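Sidholm Break Corner — data card

Version 4, updated in June
Maintained by Halldóra Ásgeirsdóttir and Hwa-young Maeng

What is in the set

Short clips of everyday jobs in one office room at Sidholm: clearing mugs, putting a bottle back, wiping the table, setting cups beside the microwave. There are 200 clips across 36 layouts. A layout is one arrangement of the furniture and the small things on it, and it stays the same until the layout number changes.

The room

The room is a working office with a kitchen end, and people leave their things in it. We did not clear it before recording. Bags, cables and spare chairs stay where they were left unless they block the way to the table.

Furniture names used in the labels:

table — the wooden one with black hairpin legs
desk — the white one against the back wall
fridge — the tall one behind the desk
chair_mesh — the black office chair with armrests

Small items are labelled by type and then by colour, so mug_white and cup_cream are separate entries. Mugs have a visible handle. Anything else you drink from is a cup, apart from bottles, which have their own label. Things resting on top of an appliance take the tag on_top, as with the keyboard on the microwave in layout 4.

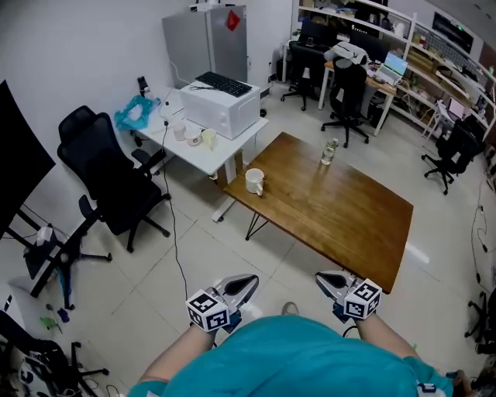
Known problems

The tabletop reflects the ceiling lights, and clear plastic is hard to outline against it. Bottle masks were redrawn by hand in almost 100 clips and the rest are as Ekudow delivered them. Treat the water level as a note only.

Bags are labelled bag whatever they are made of. Earlier versions had bag_plastic as well, but it was used unevenly and we dropped it.

Files

layouts.csv has one row per layout, items.csv one row per item per layout. Clip names start with the layout number. The old Celari names are kept in the column old_name.

Corrections

Send the clip name and the label you think is wrong to Hwa-young. Questions about the room or the layouts go to Halldóra.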